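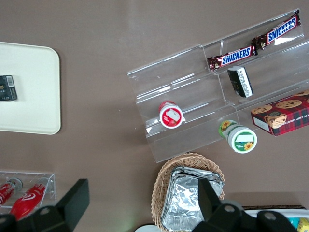 **So what should we set aside for the second arm?** Take the price of the arm and keep the same again back for everything that gets bolted to it, sat under it or worn out by it.

I know that sounds gloomy, but I've been through the Urnthorpe spending since April and the arm was the easy bit! It was one quote, one signature, done. What crept up on us was the small stuff: spare finger plates, cables, a decent table, and the endless shopping. Our last grocery and display order came to £300 (acrylic stands are dearer than you'd think), and we'll want another before Christmas.

Flor Cuadros has asked Zenolby for a price on fingers, and they want £900 for a set of 20. I'd go for it. We've been buying them in ones and twos and paying postage every time, which is daft. Arvid would sooner wait and see whether the Galtness team will share an order with us – fair enough, but I'd like an answer from them by the end of the month.

The other thing is time. Please put 3 weeks in your plans for setting up and getting used to it, and don't promise anybody results in that stretch. I did last time and I'm still getting teased.

If you've got something you want on the list, send it to me or Tzu-hsuan with a price and a link. Foil trays count. So does tape, and we're nearly out of that again.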